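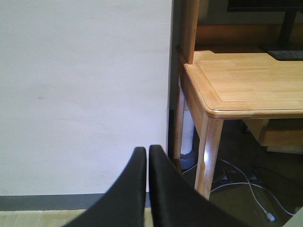
The Ombridge house, back room and the desk

Started this page for the family, since half of you keep asking what is going on with the move and I keep answering in bits. So, all in one place. Back room first because the desk is the thing everybody wants to know about. Kitchen when I get to it.

The photo at the top is the desk where it stands now. Light wood, hutch on top, white wall to the left of it. Yes the same desk. Yes it fit.

Posted 2019-12-25, between lunch and the dishes. Typing fast.

The desk

Came from Ederier, the old furniture place that used to be down by the station. Dad bought it in August the year I started school and complained about the price until I finished. Two people to carry the bottom, one to carry the hutch, one to stand on the stairs and say careful. Hélder did the bottom with me. He was very good about it.

Front edge

My favorite part of it. The edge of the top is rounded and there is a line set in all the way along, so it looks like it has its own border. You catch the light on that corner when you come in. I used to run a toy car along the line and got yelled at. Would still do it.

The top

I want to oil it in spring. Kiều says wax, Hélder says leave it alone. Opinions welcome but keep them short please.

The hutch

The side board goes straight up from the back corner, and the bottom of it is cut at a slant where it meets the desk. Never noticed that until I had it in my hands upside down. The back part under there is always a bit dark, so a lamp is going in. Not the green one. The green one went to Cuadros with the other boxes and I am not driving out there for a lamp.

The gap

Between the wall and the desk. I know. My sister has already written to me about the gap. Measured it the first day, lost the paper, did not measure again. The plan was to push the whole thing over until it touches, but then there is no way to get a hand in behind if a pen goes down there, and a pen always goes down there. Leaving it for now. If it bugs me by August I will move it.

Wall

Plain white, a warm sort of white, not the blue kind we had in the old place. It has a few specks and smudges and one little gray mark that I swear gets bigger when visitors come. There is half a can of Tradov paint under the stairs, color number 63 on the lid. Or 61, the label is rubbed. Will try a dab somewere nobody looks before I do anything brave.

Thinking about what to hang. The map, probably. Kiều wants the map in the hall. We are in talks.

Baseboard

Gray. Came with the house. I was going to paint it white to match and then did nothing for a week and now I like it. It makes the wall look finished, and it does not show every scuff from the vacuum like the white ones did.

Floor

Light wood, close to the desk but paler. I was worried the two would fight and they dont. Felt pads are on order for the desk legs – please nobody drag anything in that room until they come. This means you, Hélder.

No rug in there yet. The striped one is too long, the round one is too round. Somebody offered a brown one, thank you, no.

Who did what

Kiều Hứa – the van, the labels, the soup. Also the tape, which she brought from work and which was much better than my tape.

Hélder Louro – heavy end of everything, plus he got the back door to close.

Me – pointing, mostly. And the papers.

Still to do in this room

Lamp for under the hutch
Felt pads
Find the key for the desk, last seen in an envelope marked KEYS with 2 keys in it, neither one right
Dab of paint, see above
Chair. I am sitting on a kitchen chair and my back knows it
Decide about the map

Next up

Kitchen page goes up when the shelves do. After that the stairs, maybe the yard if it stops raining. We had 3 boxes left over marked MISC and I am not opening them this year.

If you want any of Dads other Ederier things tell me before the end of the month. The small table is spoken for. The bookcase isn't, but you have to come and get it, and bring a second person. Pads and blankets are in the hall closet, please put them back after.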